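10 November 2018

Packing bench, re-used cartons

Carried on with the Custside returns. The cartons from the March delivery are still stacked by the back door and I wanted to know which of them can go out again with Tulero parts in and which should go in the baler.

Started with the tall ones. They take up the most room, and we pay the most to replace them. Stood each one on the bench, seam towards me, and went over the edges by hand before looking at the print. Corners first, then the seam, then the base flaps. Anything with a soft corner went straight on the baler pile without further checks.

The seams are the weak point, as before. Where old tape has been pulled off, it takes the top layer of paper with it, and new tape put over the torn patch only holds to the fluff. I tried the Brulik tape on one of these, pressed it down with the roller, left it for 30 minutes and it came away with hardly any effort. Same tape on clean board next to it had to be cut off. So the rule for now: if the surface is lifted at the seam, run the new tape wide enough to reach sound board on both sides, or don't use the carton.

The second thing is the codes. Old ones must be covered before a carton leaves here. Koivisto sent back a pallet in March when their scanner picked up our old stock code instead of the new label, and it cost us most of a morning on the phone.

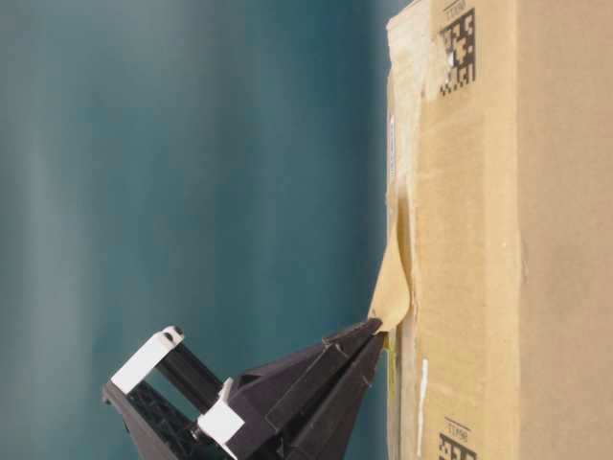 Tall carton, seam side. Two printed codes, the upper one partly under the seam tape. Paper lifted near the top.

Don't rely on tape to hide a code. Clear tape over the print is no use for this, and a code that is half covered may still read. Tried the hand scanner on a scrap panel with one strip of clear tape across the print: it read first time. With two strips, creased, it read on the fourth go. Blank labels are better, the large size, one per code. Check for a second code further down the same face -- easy to miss when the box is on the bench and you are looking at the top half.

Cut two blank labels to size and they cover the print with a decent margin. The small line of characters beside a code wants covering as well, otherwise somebody at the other end will type it in by hand.

Weighed a load of Tulero brackets while I was at it, 518 g a bag. Fine for the tall cartons so long as the base is taped both ways -- one strip along the join, one across.

To do:
Order more large blank labels, we are down to 176.
Ask Custside whether they want the flat inserts back.
Move the baler pile before it blocks the door.
Try the paper tape on a lifted seam and leave it overnight.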